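4. Equipment and budget

The quote from Fernness came in at 939 euros for the gripper, fingers included, and 580 for a year of support. We turned the support down. In Stindum the same contract was used once, for a question the manual answers on page 9.

We are less sure about the gripper. The brochure promises a part for every task, but our task is small wooden cubes, and a cheaper one from Prosser might do that just as well. Mattes Weidemann wanted to order both and compare -- a nice idea with someone else's money.

What we did agree on is that the work surface needs no budget line. A marble-patterned board laid over the rails and a piece of cardboard are enough for the pick tests, though the glossy board throws reflections that could trouble a camera, if we ever buy one.

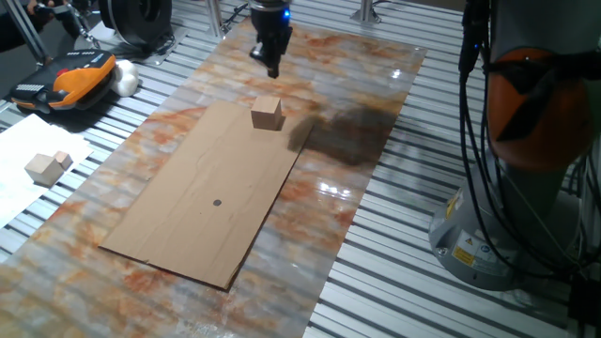
Hildegard Meinecke objected that we had priced the gripper and forgotten spare fingers, which in her view would swallow the support money by May. We have no figures to set against that. The spares are now in the plan as an open item, and the order waits until Prosser replies.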